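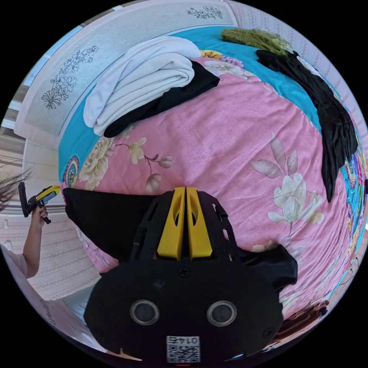 Floral duvet, turquoise border, with the black fabric laid flat on it.

June, notebook 2, p. 15
Dye fastness, cotton bedding fabrics

Picking up from the Floloneck rinse series. Question for this page: how much of the color loss at the first wash is loose dye on the surface, and how much is dye coming out of the fiber. The two need different fixes, and the mill at Skistcombe wants an answer before they change the soaping step.

Lot 3267, reactive-dyed plain weave, turquoise. Cut swatches along the warp, well clear of the selvage. Half went through a cold rinse before testing, half went in as received. White cotton and white polyester adjacents stitched along one short edge. Same detergent batch as last month, no brightener.

Results, first wash:
As received: visible stain on cotton adjacent, faint on polyester.
Pre-rinsed: cotton adjacent slightly tinted, polyester clean.
Shade change on the swatches themselves is small in both sets. I would not call it by eye under the bench lamp. Needs the light box.

Second wash, same swatches, fresh adjacents: no difference between the sets. So most of the bleed in this lot is unfixed dye left behind at the mill. Fabric weight is 170 g per square meter, same as the control, so weight is out as a cause.

Rub test. Dry is fine. Wet leaves a mark on the rubbing cloth for the as-received set, much less for the pre-rinsed. Crockmeter arm was sticking on the return stroke at 2 p.m. Cleaned the track and reran the wet set. Discard the earlier numbers, they are crossed out on the sheet.

Pink print from Windia: pigment, with binder. Different problem. Wash bleed is nil but the print loses depth where the fabric creases, mostly on the large petals. Looks like under-cured binder. Ask for the oven settings before cutting any more of it.

Black from Lacroix not started. Test it alone, it will stain everything else in the pot.

To do
Light box readings, both turquoise sets.
Repeat the pre-rinse at a lower liquor ratio.
Order polyester adjacent, down to the last strip.
Check whether the hard water on the mill side matters. Our rinse was softened, theirs is not.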